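From: Kirsty Ogilvie
To: Home Adaptations list
Date: January 2026
Subject: Re: Bath and shower seats, feet and floors

Sheena Pringle wrote:

> Hello all. My mother is 84 and has had a Trivier shower chair since
> May. The floor in her wet room is small mosaic tile with a slope to
> the drain. The chair rocks whichever way I turn it. I've been told to
> put a mat under it, and I've been told never to put a mat under it.
> Which is right? And do the feet wear out, or am I imagining that?
> Sheena

Sheena,

I'd leave the mat out. The suction ones don't hold on mosaic because the grout lines let the air in, and a loose mat under a chair moves when the person's weight shifts. We had that with my aunt Ina and took it out within the week.

Sort the rocking at the legs. On most of these chairs each leg adjusts separately, usually with a spring button and a row of holes. Put the chair exactly where it will be used, facing the way it will be used, and set the two legs on the drain side one hole longer. If one hole is too much, turn the chair a quarter round and try again. 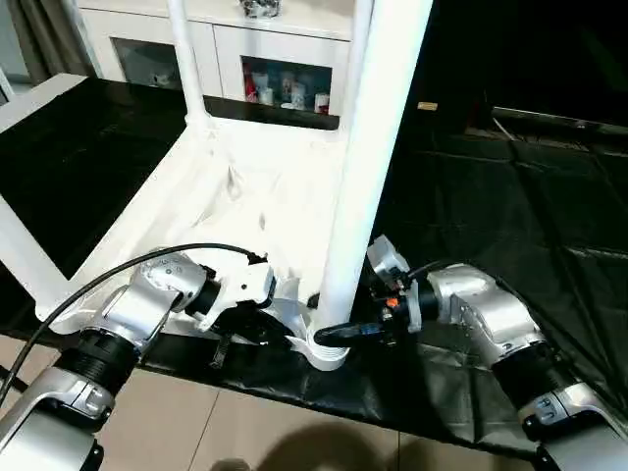 Feet do wear, so you aren't imagining it. Turn the chair over in good light and look at each one underneath. Most are a cap pushed on to the end of the leg, like the white ribbed one at the bottom of the thick leg here, and the ridges round the outside tell you nothing about the state of the base. If the base has gone shiny or you can feel the end of the tube through it, replace all four together. A single new foot will stand slightly taller than the other three and you'll be back to rocking.

Measure the outside of the leg before you order. I went by the model name the first time and got the wrong size. Laing sell them in fours and list them by tube width. Their part 3370 fitted Ina's chair, but check yours, as the older Trivier legs may be different. Fluton do a wider foot that I would like on a flat floor and wouldn't use on a slope. 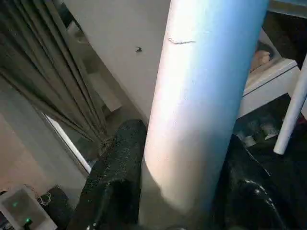 When you fit them, dry the leg first and push the foot on with a twist until it stops. Don't use soap to ease it on. It stays slippery inside and the foot can work its way off again. Warm water on the rubber for a few minutes does the job, then wipe it out.

Check the weight limit on the label too if anyone else uses the chair. And ask the occupational therapist to see it in the room. Ours suggested a fold-down wall seat, which would suit a sloping floor better, though it depends what is behind the tiles.

Let us know what width the legs are.

Kirsty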